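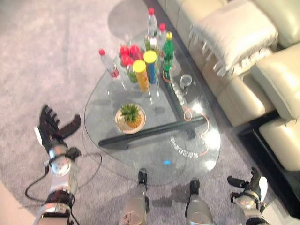
Our coffee table as it stands now, with the snacks at the far end.

Glass coffee table on light carpet - keep it or change it?

Flurero wrote:
Hello everyone. I read this forum since March but this is my first thread, so please be patient with my English.

We have a glass table with a rounded top, almost a triangle, and a dark base under it. It stands on a light grey carpet next to a cream leather sofa. I liked it very much in the shop. Now I live with it and I am less sure. Everything you put on the glass is visible from every side, and also what is under it. When we have guests I put out fruit, water, two cans of chips and a pineapple on a plate, and the table looks full right away.

My questions are two. First, how do you arrange food on a table with such a shape, so that people on the sofa can reach it? Second, should I give up and buy a wooden one? I saw one that I like for 468 dollars, but my husband says that the table is not guilty, we only put too many things on it.

Ralard wrote:
Your husband is right, I am sorry to say. The table is fine. I would take the water bottles away first. One of them is lying on its side, and on glass a round bottle will roll as soon as someone touches it. Put the water on a side table or on the floor in a basket, and leave only glasses on the top.

The fruit bowl can stay. Red fruit looks good on glass.

Flarkska wrote:
I don't agree about the water. If the bottles are far away, somebody must stand up every five minutes, and usually it is the host. I would keep them standing together in one corner, with the green bottle too, on a tray. A tray helps a lot on glass. It makes no ring marks and you can carry everything to the kitchen in one trip. Mine cost 39 dollars and it has high edges, so nothing falls from it.

What I would move is the pineapple. Is it for eating or for decoration? If it is for eating, cut it before the guests come. If it is decoration, put it in the middle and take away the plate.

Flurero wrote:
Thank you both. The pineapple is for eating, but it is a small one and my daughter wants that it stays whole as long as possible. So for now it is decoration.

About the tray: would a round one fit? The narrow part of the top worries me. I don't want that it hangs over the edge.

Flarkska wrote:
Round is good, but measure first. Cut a circle from newspaper and lay it on the glass. I did it this way before I bought mine, and the first size I wanted was much too big.

Ralard wrote:
A tray on a glass table hides the glass. Then why have glass? I still say fewer things. One bowl, one plate, the drinks somewhere else. The snack cans I would pour into a bowl, people don't like to put their hand into a narrow can after another person.

Flarkska wrote:
We have had this discussion before, Ralard :) Some of us eat at the coffee table every evening. It is furniture for use.

James wrote:
One thing which is not about the snacks. I see a thin orange cable lying over the glass and hanging down. Please move it away from the drinks, and not only for the look. My nephew pulled a cable like this from our table and a full glass of juice came together with it. We had a light carpet also. I cleaned it for two evenings and the mark is still there, under the armchair now.

For cleaning the glass I use warm water with a little vinegar and a dry cloth after. Always the second cloth must be really dry, if not you will see lines when the sun is low.

Flurero wrote:
James, good point about the cable, I will do it today. And the vinegar I will try. With the spray from the supermarket I always get lines.

Ralard wrote:
Vinegar is good for the glass, but keep it away from the base if it is painted metal. I don't know what yours is made of. Spray on the cloth and not on the table.

Flurero wrote:
I don't know it also, I must look for the paper from the shop. I decided to keep the table until spring. I made the newspaper circle and a medium tray goes well on the wide side, so I will order one this weekend. The water goes on the tray, Ralard, please forgive me. The chips I will put in a bowl as you said.

Flarkska wrote:
Show us when the tray comes!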